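Nedilon five-finger hands, used as a pair with the Teltine controller

We ran two of these for 9 weeks on parcel weighing, after a season with the Piras two-jaw gripper. Flat mailers were the reason for switching. The Piras jaws pinched them and lost them. 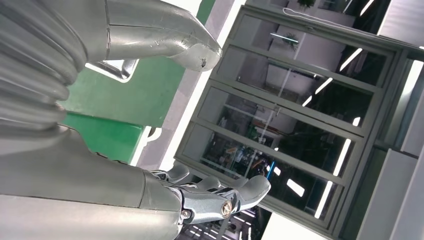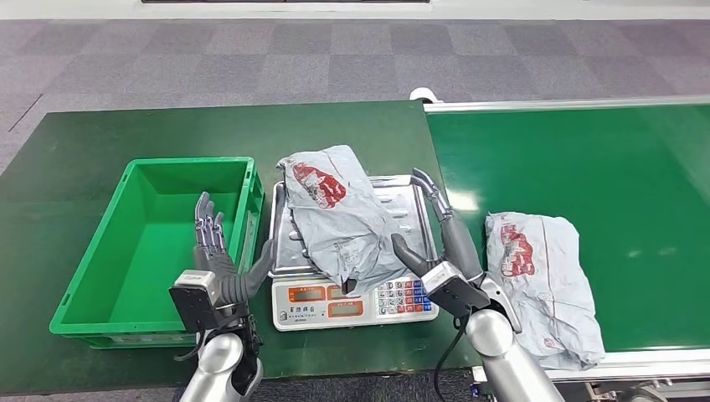
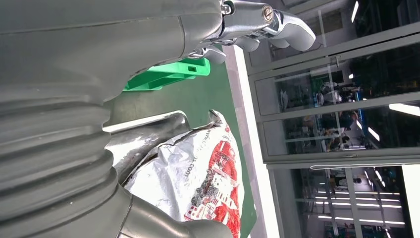
Grip on soft bags is better – we logged 922 picks and 8 drops. Setup is slow, and the wrist camera needs recalibrating whenever the hand comes off. The Teltine software is fine once the menus make sense. Spare fingertips come from Dilura and took most of November to arrive. I would buy the pair again, with spares in the first order.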